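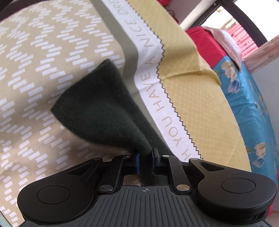 Mulville Bedding Reuse, progress report to the Hulport Fund, August

The grant paid for sorting donated bedding into usable sets for the Alemayehu hostel. We said we would have 500 sets ready by now. We have fewer, and I doubt the target was ever sensible.

Sheets are the easy part. Printed ones, the flowered blues and the pale yellows, arrive in decent shape and fold flat. Matching them is slower. A donor's flowered sheet seldom comes with its pillowcase, and our plan assumed it would. Blankets and towels were meant to go on separate shelves and still end up heaped on the mattress by the window at the end of most sessions.

Small pieces of felt and offcuts are a different problem. The Baltitar plan had them down as material for patches. I have yet to see a felt patch survive a hot wash, and I would like to drop that line before we spend the $900 set aside for it.

The new folding guide was supposed to save 5 minutes a set. Our own timing doesn't show that. It may help new sorters, but six sessions is too few to tell.

Requested changes: count single sheets as well as full sets, move the patch money to shelving, and set the next target after the autumn intake.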